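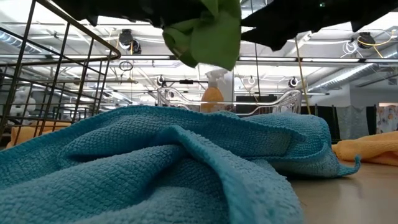 Ticket 533 — arm drops towels on the way to the basket
Status: open
Opened June 2022

Okay, so the folding arm on our shared bench has started letting go of things again. It picks up fine, lifts fine, then somewhere past the middle of the table the jaws relax and down goes the towel. The thick waffle ones are the worst (of course they are, those are the ones I want folded).

What I tried so far:

Swapped the Grollix servo for the spare. Same thing.

Raised the grip limit from 40 to 81 in the config. Better! But now it pinches two layers at once and drags the whole pile.

Slowed the lift to 600 ms per step. No change that I could see.

Update: wiggled the servo plug while it was holding a cloth and it let go right away — so I'm blaming the connector, which I crimped myself back in March. Redoing it tonight with the good Katsaros crimper, then putting the limit back to 40 and running the blue towel again. Leave the arm unplugged until I've posted here, please!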